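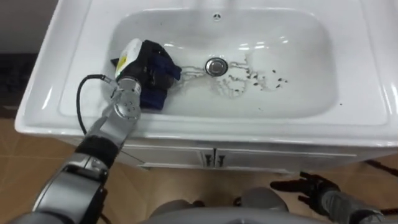 White basin, a few streaks of water by the drain.

November 21, 2018

OK golf people, I signed up for the winter league at Vernwood and I have thoughts. Thread!

1/ First, the format. It's pairs match play, so 2 of you against 2 of them, and you play the better ball on every hole. I've only ever played stroke play with my own sad scorecard, so this is all new and I love it already.

2/ You need an official handicap to get in. Mine had lapsed (oops) and I had to get it going again before they'd take my entry. If you want in next year, check yours in June while you're out there playing anyway!!

3/ Entry is $60 a head. That covers the league but NOT your green fees, which I missed the first time I read the sheet. Read the sheet.

4/ First match was against a pair from Brerkine. They were so nice and they absolutely crushed us. We lost on the 13th green and then played the rest in anyway with the sun going down, and of course that's when I made my only birdie. 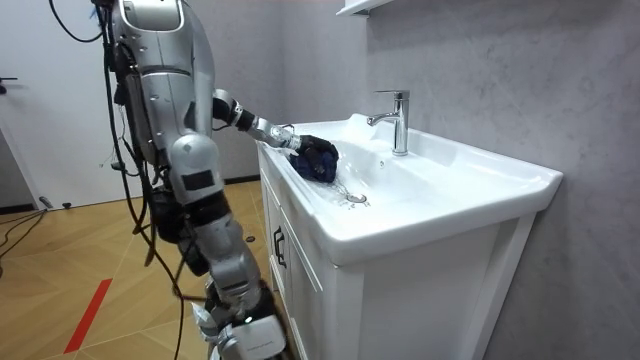

Silver robot at the sink with a dark blue cloth in its hand.

5/ Something I didn't know: in match play your opponent can just give you a short putt. You pick up your ball and walk off. I kept putting out after they'd told me it was good, three holes in a row, till my partner had a quiet word lol

6/ Strategy so far: whoever is steadier goes first off the tee, gets one in the fairway, and then the other one can swing out of their shoes. I'm the steady one. I did not expect to be the steady one.

7/ Next up is Kokel, away. I've played there once and lost four balls on the front nine alone, so I'm bringing a full bag and a very warm hat. That back corner gets all the wind.

8/ A couple of you asked if it's OK for higher handicaps. Yes! You get your strokes, and half the field is up in the twenties. Somebody on our side shot over 100 last week and still won their match. Come play!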